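Teaching the arm to swap a processor, week two

13/09/2024

I said last time I would write up the processor job once I had enough runs to say something about it. I have 322 now, so I'll get it down before I forget the details.

The task is short. Open the socket, lift the processor out, put it back, close the socket. By hand I can do it without thinking. Driving the arm by remote control, I have to think about all of it, mostly because I can't feel anything through the controller. I watch the wrist camera and go slowly.

Riaan Ngcobo did the first batch with me and we did not agree on how to start. He likes to come in straight from above. I like to come in low from the side and line up the fingers with the bracket first. We kept both kinds in the set for a while, and the policy trained on it hesitated right where our two styles split. So I threw out his runs (sorry, Riaan) and recorded that part again in one style.

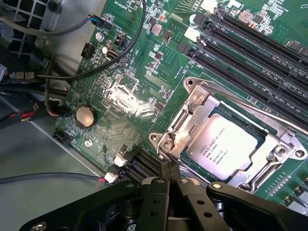 The lever is the slowest step for me. It is springy, and if you let go early it jumps. I now hold it all the way through the swing and only open the fingers when the arm has stopped moving. That added a little time to every run, and I'm fine with it. I also stopped recording after lunch, when my hands get lazy and the runs come out full of small corrections.

Glare was the other problem. The heat spreader is a mirror under our ceiling lights, and the board catches it too. Petronella Joubert suggested moving the lamp between runs so the policy sees the shine in different spots. I've been doing that every 12 runs and writing the lamp position in the notes.

For the lift itself, go down with the fingers open on both sides of the processor, stop, then close. I used to close while still moving down – bad habit, and the arm copied it perfectly. Go straight up for the first bit before turning the wrist. The pins in the socket do not forgive a sideways pull. 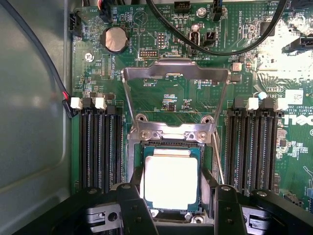

What I'm changing next

I want 800 runs before I train again. Zodwa Modise is going to drive for part of that, after a practice day on a scrap board, using my approach for the socket. I'm also going to record failed pickups and keep the recovery in, which I had been deleting until now. The memory modules can wait until March.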